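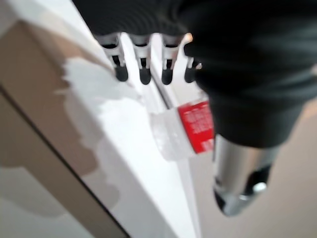 Packaging is what gets Triin Stankevičius out of bed. Other people's, mostly. She runs the Butkienė refill shop and spends her evenings going through what households hang on to – jars, tubs, lids with no jar. Small stuff is the worst, she says. A little clear plastic container with a red label, left lying on the edge of something white, can stay there for weeks. Too small to reuse, too crinkly to stack, print so tiny you give up on reading it. So it stays.

Her fix takes 15 minutes. One ledge at a time, start at the end nearest the door. Pick up, open, sniff, decide. Labels off in warm soapy water, the stubborn ones overnight. No "maybe" box. She had one in August and it had 65 things in it by the end, most of them lids.

Judite Paiva tried it in her hallway and got rid of 52 bits of plastic before lunch. Kept four. Regrets one of the four – a shampoo sample, dont ask.

Does it last? Paiva's shelf is filling up agian already. Stankevičius shrugs. Do it again next month, she says, and leave the lid off while it dries.

Filed under: Home & Storage, Less Waste

We use cookies to improve your experience. Accept | Manage settings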